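Kirudside Board > Home & Hobby > Woodworking and Small Crafts
Thread: Bentwood boxes, first tries and what I'd do over

oval_office_supply
Original post

I've been lurking in this section since last winter and finally have something to talk about! 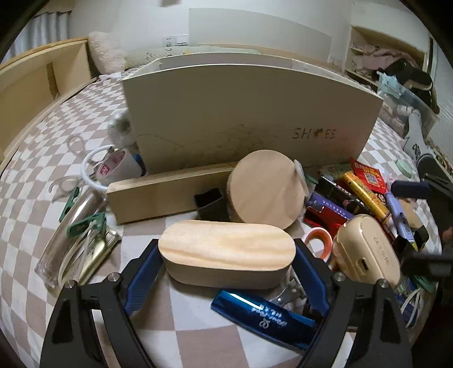
So, steam bending. I got into it through my grandmother's button box, one of those old oval ones with the swallowtail fingers down the side, and I wanted to know how you get a strip of wood to go around a corner like that without snapping. I snapped a lot of them. Eleven strips of oak before I figured out I'd been buying kiln-dried stock and you really want air-dried if you can find it. A guy at the lumber yard in Altelgate set me straight and sold me a short plank of air-dried cherry that had been leaning in his back room for ages.

What I do now: plane the strip down to just over a sixteenth of an inch, cut the fingers with a utility knife (fresh blade every time, please), taper the far end so you don't feel a bump inside the box, then soak it overnight and put it in hot water for 20 minutes or so. Pull it out, wrap it around the form, mark the overlap, tack it. Then comes the waiting, two full days on the drying plugs even when you're dying to see it.

The bending is the fun part and it's over in seconds. I love it. You have this stiff board and then for a tiny window it's like a belt. My heart still races!

Questions for people who've done more of these than me:
1. Copper tacks or glue only?
2. Does anyone finish the inside? I've left mine raw.
3. Is there any point making a proper steam box if I'm only doing small stuff?

mapleandmoss
Welcome out of the shadows! Copper tacks, always, and clinch them over a piece of pipe held in a vise. Glue on the fingers defeats the purpose. The fingers are there so the wood can move with the seasons, and if you glue them solid you'll get a crack running back from the finger in the first dry January.

Inside raw is fine for buttons and thread. For tea or anything that smells I'd do a coat of shellac.

t_dovetail
Going to disagree with maple on the glue. I've made glued boxes for years, hide glue on the overlap, no tacks at all, and I can think of one that split, and that one got left on a radiator. If the strip is thin enough it doesn't have the muscle to tear itself apart. Tacks look great but they're a pain to find in the small sizes and they leave green marks if the box lives in a bathroom.

mapleandmoss
One on a radiator is the whole point though, people put things on radiators. You're making it for somebody's house, you don't get to pick the shelf.

t_dovetail
Fair, but I've also seen tacked ones go oval-er than they started. Pick your poison.

Renato Carrasco
Hi all, using my real name since I couldn't think of a clever one when I signed up. Oval, on your third question: I'd skip the steam box. I built a nice one, cedar lined with a brass drain and a thermometer, and used it maybe twice for small work. A long metal pan across two burners does everything you need up to a foot-wide box. Window box planter liners are the perfect shape, galvanized, no holes, put a board on top for a lid.

The thing I'd spend time on is your forms. Make two drying plugs for every size (one for the top opening, one for the bottom) and bevel the edges about ten degrees so they wedge in. Drill a couple of finger holes through them so air gets inside and you can pull them out. My early boxes all had a waist because I only plugged one side.

oval_office_supply
Renato, a waist! I have two boxes with a waist and I'd been telling people it was a style choice. Making a second set of plugs tonight. And I have a planter liner in the garage right now with dead geraniums in it. Thank you!!

hushpuppy_lane
Jumping in from the scroll saw side of the forum. What are you all using for tops and bottoms? I keep reading quarter-sawn pine but our big box store only has flat-sawn and it cups if you look at it wrong.

Renato Carrasco
Dig through the pile for the widest board they have and look at the end grain. Wide flat-sawn boards nearly always have a strip near each edge where the rings stand up straight. Rip those off and you've got quarter-sawn for the price of regular. I bought one wide board that way in November and I'm still cutting bottoms from it.

hushpuppy_lane
Well I feel silly for not looking. Going tomorrow.

gluepot_gary
I know this will get me yelled at but thin plywood makes a perfectly good bottom. Doesn't cup, doesn't shrink, you can glue it all the way around and forget it. I do craft fairs, I've sold around 600 boxes with plywood bottoms, and not a single one has come back.

mapleandmoss
Not yelling! But you see the layers at the edge of the lid, and on a box that's all about the wood that bugs me. On the bottom I guess it's hidden.

gluepot_gary
I band the lid with the same strip as the sides so there's no edge to see. Anyway most of my buyers are looking at the color and whether the lid pops when you take it off. Everybody loves the pop.

t_dovetail
The pop is everything. If the lid falls off when you turn it upside down, too loose. If you have to brace it against your belly, too tight. I fit the lid band while the box body is already dry, wrapped right over the body with one layer of paper grocery bag in between. Take out the paper and the gap is right.

oval_office_supply
Grocery bag trick is going in my notebook. I was using a manila folder and everything came out sloppy.

Gary, how do you price them at fairs? Not there yet by a mile but my sister-in-law keeps asking me to do a table with her at the Urrutia street market.

gluepot_gary
By size, no haggling, and I bring a few nested sets for the people who want to spend real money. A nest of 7 takes me most of a week including drying. Fair warning, the tiny ones are harder than the big ones. That tight curve on the ends is where you'll lose strips. Cut spares.

Also bring one that's unfinished and let folks handle it. Kids especially. I get more sales from people sniffing the raw wood than from the sign.

fernhollow
Late question, is anyone using milk paint on these? I tried the Fostix powder in barn red and it went on chalky, then flaked right off at the fingers. Pretty color before it flaked!

mapleandmoss
I haven't tried that one, but flaking at the fingers sounds like the wood was burnished from handling. Scuff with 220, wipe with a damp rag, let the grain come up, scuff again. Then thin the first coat way more than seems sensible. Strain it through an old stocking too.

t_dovetail
Or leave it cherry and put it in a sunny window for a month. Free red.

fernhollow
Mine's maple, t. It'd be a long wait.

t_dovetail
Ha, okay, paint it.

Renato Carrasco
Agree with maple on thinning. Two thin coats, then boiled linseed oil over the top. The oil darkens it a shade or two, so test on a scrap first. And lay your oily rags out flat outside to dry, please, never wadded up in the trash can.

oval_office_supply
Update for anybody following along! Second plugs are made, ten degree bevel, finger holes and all. I bent a number two size last night in the geranium pan and it went around like butter. Drilled for five tacks, clinched four nicely, and bent the last one over sideways like a drunk nail. Pulled it and did it again. I'll see the true shape when the plugs come out.

Also went back to the lumber yard and he's holding a wider cherry plank for me, so I guess this is my hobby now.

hushpuppy_lane
Found my board! Pine, nearly a foot wide, straight rings at both edges exactly like Renato said. The kid at the register asked why I was photographing the end of it.

Oval, what size drill for the tack holes? I have a 1/16 bit and it seems big.

oval_office_supply
1/16 worked okay on mine with the number two tacks. If they drop right through, go down a size. I'd test in an offcut of the same strip.

mapleandmoss
Same here, 1/16 for those. Switch to a smaller bit for the 1 and 1-1/2 tacks. And back the strip with scrap when you drill or it blows out on the inside.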